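Section 4 – Fitting and setting up the Skosix rally intercom and trip meter

Read before the car goes to scrutineering, not after. Takes an evening if the looms are already in. Battery off first.

What you need: the head unit, two headset leads, the wheel sensor with bracket, the fused power lead, cable ties, 10 mm socket, thread lock.

4.1 Mounting the head unit

1. Pick a spot the co-driver can reach fully belted in. Sit in the seat, belts tight, helmet on. Reach. Then mark.

2. Drill the bracket holes. Check behind the panel first – brake lines, loom, extinguisher pipe.

3. Bolt the bracket up finger tight. Offer up the unit, set the angle, then tighten.

4. Route the power lead away from the ignition coil and its wiring. Noise in the headsets is nearly always this.

CAUTION: Never drill the roll cage or weld tabs to it for this unit. Use the clamp kit.
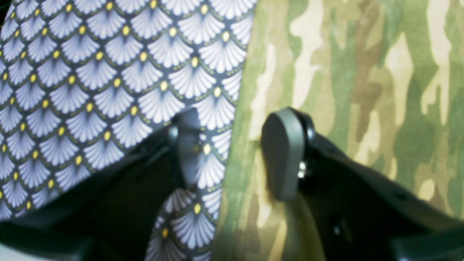

5. Connect red to a switched 12 V feed, black to a chassis ground on bare metal. Scrape the paint off. Do not share the fuel pump feed.

6. Plug in both headset leads. Driver is the left socket, co-driver the right. They are not interchangable, the volume knobs follow the sockets.

4.2 Wheel sensor

1. Fit to an undriven wheel if you have one. On a four wheel drive car use a rear.

2. Set the gap between sensor face and bolt head to the width of the gauge in the bag. Turn the wheel by hand one full turn and check it clears everywhere.

3. Thread lock on both bracket bolts.

4. Tie the cable along the brake hose. Leave slack for full droop and full lock.

Note: Gravel kills sensors. Carry the spare, and fit the Brouwer stone guard if you run the loose stuff.

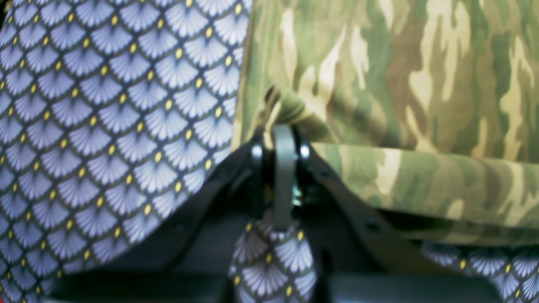 Photo: Zalton

4.3 Calibration

Do this on the tires you will run, at event pressures. Every event has its own measured distance, usually in the road book.

1. Battery back on. Hold MODE until CAL flashes.

2. Stop with the front bumper level with the start marker. Press ZERO.

3. Drive the measured distance. Steady, 50 km/h at most, no wheelspin. Tight line through corners will throw it off so drive teh road normally.

4. Stop at the end marker, same way. Enter the official distance in meters with the arrow keys. For a 2000 m course enter 2000.

5. Press SET. The unit shows a calibration number. Write it down, inside the road book cover is good.

6. Drive it again. If the reading is out, repeat from step 1.

Changing from gravel to tarmac tires? New number. The unit stores two, A and B. Press MODE twice to swap.

4.4 Error codes

226 – no pulse from wheel sensor. Check the gap, then the plug, then the cable for a chafe.

3185 – low voltage. Ground lead first. If the ground is good, check the battery under load.

Blank screen – fuse. Carry spares, same rating only.

Display freezes on stage: hold ZERO and MODE together. The trip distance is lost but the calibration stays. Co-driver picks up again at the next junction in the notes.

4.5 Before each event

Check bracket bolts. Check sensor gap. Intercom test with the engine running – idle is no use, bring the revs up. Wipe the plugs dry, a dab of contact grease on the sensor plug only.

Returns and repairs go through Drullstead. Put the calibration number on the form if the fault is with distance.

Section revised 2021-05-26. Wiring diagrams are in Section 5.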